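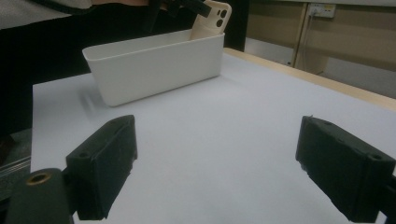 Returns talk, notes for Marleny Villanueva
November 12, 2019

Start with the number. Veltura took back 2360 small accessories last quarter. Pause there.

Most came back in good shape. The cost was in the handling. Each item was opened, checked, logged and put on a shelf, and then it sat for 28 days before anyone decided what to do with it.

Next, the Nirnia store. They sort at the counter now. Resell, repair, recycle. The clerk makes the call while the customer is still standing there. Mention that the clerks asked for this themselves.

Slow down for the refund part. People get lost here. A refund and a restock are separate entries, and Gristar reports them on separate lines. Last year we added them together and had 600 items listed twice.

If someone asks about the Espinoza warehouse, say the lease is still under review and move on.

Close with the request: 3 stores to try counter sorting through the holidays. Sign-up sheet is by the door. Leave ten minutes for questions.

3 shares
0 comments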